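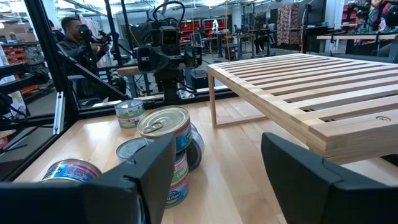

Why don't cans go bad?

Leave a sandwich on the counter for 5 days. Yuck. Fuzzy, smelly, straight in the trash. But a can of fish can sit in the cupboard for years and still be fine to eat. Same kind of food, more or less. So what's going on?

Tiny living things, that's what. Bacteria and molds. Way too small to see. They float in the air, they sit on your hands, they're on food already. They like to eat what we like to eat, and when they eat it they change it. Bad smell, slime, fuzz. We call that spoiling.

To stop food spoiling you have to do 2 jobs.

Job one: get rid of the germs that are in there.
Job two: keep new ones out.

A can does both!

How it works. The food goes in the can. The lid goes on and a machine rolls the edge of the lid and the edge of the can together, really tight. That's called a seam. Run your finger around the outside rim of a can that hasn't been opened - that bump is the seam. No air gets in, no germs either.

Then the can gets cooked. Yes, the whole can, with the food inside. It goes in a giant pressure cooker called a retort. Hotter than boiling water! Some germs can live through boiling, so plain boiling isn't enough for fish or meat or beans. After that the cans cool down and get thier labels.

Margus Uibo works at the cannery in Lemport. He told us his line once sealed 1,278 cans before lunch and then 1,073 after. "We were slower after lunch because everybody was full," he said.

What about before cans? People dried food. Or salted it, or smoked it. Drying works because germs need water. No water, no party. In Zarnton they still dry apple slices every fall. You want air to get all the way around each slice, top and bottom, so people lay them on something with gaps in it.
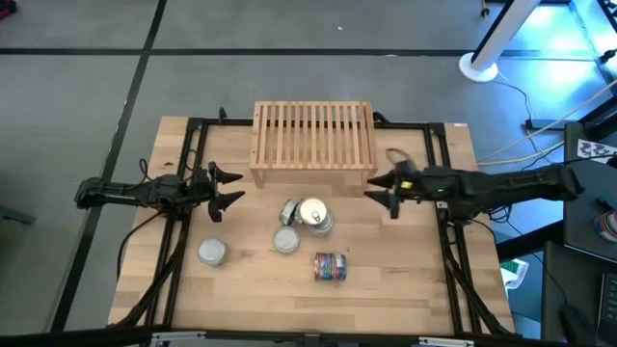 Slats with gaps between them. Air can get through.

Salt is a bit like drying, it pulls the water out. Smoke dries food too and leaves stuff behind that germs dont like.

Try it! Cut 2 thin slices of apple (ask a grown-up to help with the knife). Put one in a closed bag and one on a rack. Look at them every morning and draw what you see. Don't eat them after, just look.

One more thing. If a can is puffed up or leaking, don't open it and don't taste it. Germs may have got in and made gas. Tell a grown-up.

Words to know
Bacteria - very tiny living things, some can spoil food
Seam - the tight rolled edge of a can
Retort - a big pressure cooker for cans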